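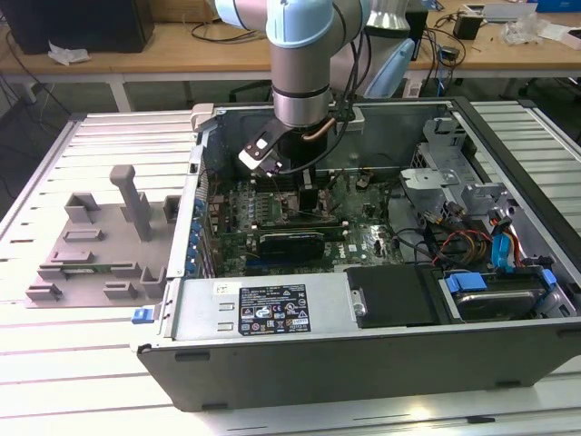

What's the safest order for pulling the cooler on an old Dell tower when you also need to see the processor?

Case on its side, panel off, mains lead out, then the cooler, and leave the drives and the graphics card where they are unless they're in your way.

Support > Hulon Refurb > Tickets > 2,286

Reopened Friday. Same complaint as before - fans go flat out, then it shuts itself down after 13 minutes. I swapped the thermal paste last time (Metura, the cheap tube) and got a bit smug about it, so that's me told!

Tried so far: blew the dust out, ran the Nillura test at 20 and then 200 passes, tried a different mains lead. No change with any of them. The drives both pass, so I've stopped blaming those.

Next up is the processor itself. I want to check the old paste is off right to the corners and that the lever is properly home before anything goes back on - I've been caught out by a half-latched one before, on the Munasinghe batch.

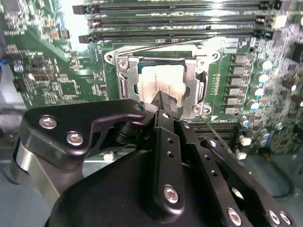 Processor in its socket, memory slots behind.

Will update once I've run it again. Leaving the ticket open for now, please don't merge it with the fan one.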